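Print this page | E-mail to a friend

Stop weighing yourself every morning

Last updated: March

Quick one today, I have a shift at two and the dog needs out. But this has been bugging me.

The daily weigh-in has to go. I mean it. Get up, pee, step on the scale, let a number decide what kind of day you get. I did it for 8 years. Every single morning, even on vacation. I packed the scale once. In a suitcase. To go see my sister.

Here's the thing about the number. It moves. Salty soup at night, up it goes. Bad sleep, up. Hard leg workout, sore muscles hang on to water, up again, and that's the day after you did everything right. So you look down, feel like a failure, and have toast and four cookies standing at the counter. Ask me how I know.

Fat does not come and go overnight like that. Water does. Food sitting in your gut does. Most of us know this and still let it ruin breakfast.

I know the other side. Plenty of people swear by the daily number, keeps them honest, catches the creep before it gets to be ten pounds. Fine. If you can read it like the weather and move on, go ahead. I can't. Most of the folks in our Monday walking group in Pustasville can't either. We talk about it on the hill, the ones with breath left to talk.

And now the scales talk to your phone. I had a Prosident, the one with the app, and it gave me a sad orange arrow for going up less than a pound. An arrow! Then a little chart, then a message asking if I wanted to "get back on track." I was on track. I had walked the whole river path the day before, in sleet. Turned the notifcations off, they came back after the update. It's in the closet now, under the beach towels.
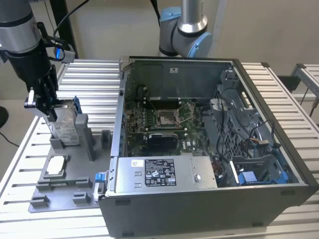
Hard drive held over a gray tray, open computer case on the bench.

So what do I do instead. Once every 2 weeks, same day, same time, same old shorts. Write it on the calendar in the kitchen. Pencil. That's it. If the line is going the wrong way over a couple months then okay, look at the portions, look at the wine. One reading means nothing to me anymore.

In between I go by other stuff. Belt hole. Whether I can take the steps at the Trulton library without stopping at the landing. How I'm sleeping. Can I get up off the floor without grabbing the couch. These things count for more at my age anyway, I turned 50 and suddenly getting off the floor is a sport.

My waist came down before my weight did, by the way. Long stretch of nothing on the scale and my jeans were sliding. If I'd still been on the daily habit I would of quit walking right there. I know I would. I've quit for less. Quit once over 13 ounces, and that was probably a big glass of water and a sandwich.

One exception, and it's a real one. If your doctor told you to weigh every day, for your heart or your kidneys or whatever it is, then you weigh every day. Don't listen to me. That's medical, and a jump can mean something you need to call about. I'm talking to the rest of us, who are doing it out of habit and guilt.

Also please stop asking people at the gym what they weigh. The front desk at Amarasinghe Fitness has a sign up sheet with a column for it, right there on the clipboard, everybody can read down the list. I left mine blank. Got asked about it twice. Left it blank again.

Try a month. Put the thing in a closet, high shelf if you have one. The first week is itchy, you'll walk into the bathroom and stand there. Go eat your eggs. More on eggs next time, I have opinions and some of you wrote in about the yolks.

Print this page | E-mail to a friend

Contact | Copyright, all rights reserved | Back to top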